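June, hand grippers, pads and soft goods

Carried on from the jaw comparison. Last entry covered boxes and bottles. Cloth is the remaining category, and the one where the two pad sets differ most on paper.

Setup:

- Gripper A: the hand-held unit with the Cerklow pads (blue).
- Gripper B: same body, Carent pads, softer and a little thicker.
- Both on the stock linkage, pins checked for play before starting.
- Controller log at the default rate, 2,000 samples per file, then it rolls over.

B has a slower return spring. I did not swap it. If the numbers come out close I'll have to go back and do that, and I'd like to avoid it.

Task is pick from a heap, lift, fold once, release. I stayed with knits because woven shirts gave no trouble with either set. The gray fleecy one is the worst piece in the bag. It compresses a lot before the pads get any real hold, so the closing distance says very little about grip. With A the best approach was to come in low and take a narrow fold between the pads, then pull back toward myself. Taking a big handful stalls the jaws partway and the cloth rides up over the linkage. 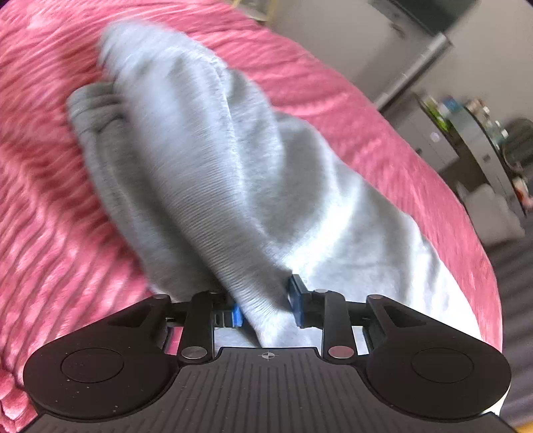 Florin Nistor thinks the comparison is unfair to the Carent set as it stands. His note on the first draft of this page: "You're tuning the approach for A and then running B the same way. The softer pad wants a wider bite. Give B its own ten minutes before you log anything." He also asked why the log doesn't record the trigger position, only the jaw opening.

Fair on the first point. I redid the B warm-up with a wider bite and threw out the earlier B runs. On the second, the Jirberg board has a spare input and I'll wire the trigger to it next time the case is open.

Results after the redo, knits only:

| Set | Picks | Dropped or slipped |
|---|---|---|
| A, Cerklow | 253 | 31 |
| B, Carent | 253 | 68 |

Most of the B losses come during the fold, when the cloth is pulled sideways across the pad. Straight lifts were nearly even. The Carent face has no ribbing, so I tried scoring one pair lightly with a blade. Better for a while, then lint packed into the cuts. Not counted in the table.

Wear: Carent quotes nothing for cycles. The A pads are past 3,000 closings including the box work and still grip fine on cardboard. One corner is starting to lift from the bracket. Re-glued, left overnight.

Camera: the Đặng mount holds its angle but fast pulls blur badly at the far end of the cloth. Shorter exposure helps if the lamp is on. Without the lamp the dark folds go to noise and the tracker loses the hem. Leaving exposure alone until the pad question is settled, then one change at a time.

To do:

- swap return springs between A and B, repeat 40 picks each
- trigger position on the spare input
- order a second pair of blue pads
- ask Florin for his bite-width settings in writing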